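Giving up soda, one evening at a time

13 Aug 2024

I have been meaning to write this one for weeks, and I kept putting it off in case I went back to my old ways and had to take it all down again. But it's been a good long stretch now, so I feel safe enough (knock on wood!) to tell you that I have mostly quit drinking soda.

Some background for those of you who are new around here. I grew up in a house where there was always a big bottle in the refrigerator door, and when I moved out to Warnis for my first job I carried the habit right along with me. One with lunch, one on the drive home, and then the evening one, which I looked forward to from the minute I took my shoes off. I never thought of it as a habit at all. It was just what a person drank.

Then this spring I sat down with the household budget and added up what I'd spent on the stuff at the Stodar market over the past year. It came to 376 dollars. I checked it twice and then went and stood in the yard for a while. That's a plane ticket to see my sister, or a very nice pair of boots with enough left over for the good socks.

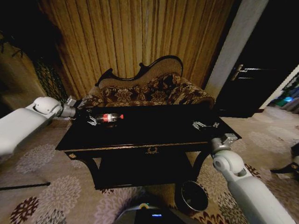 Which soda of the day was the hardest to give up?

The evening one, by a mile. Lunch was easy, and the drive home only took a week or two of grumbling, but sitting down on the couch after supper with nothing fizzy in my hand felt like somebody had moved the furniture.

What finally helped was having something else ready before I sat down. I tried plain water first and was miserable. Then I tried iced tea, with a squeeze of lemon and a spoonful of honey stirred in while it's still warm, and that has stuck. I make a pitcher in the morning and it lasts me two days if I'm polite about it. On weekends I'll have seltzer with a splash of cherry juice, and I use the tall glasses, the ones I used to save for company.

I did have a slip at the county fair, where it was 100 degrees and the lemonade line went clear back to the goats. I enjoyed every drop and went home and made my tea the next morning same as always.

In September I'm going to try the same thing with my afternoon cookie, so please send me your ideas for snacks that crunch. I already have celery.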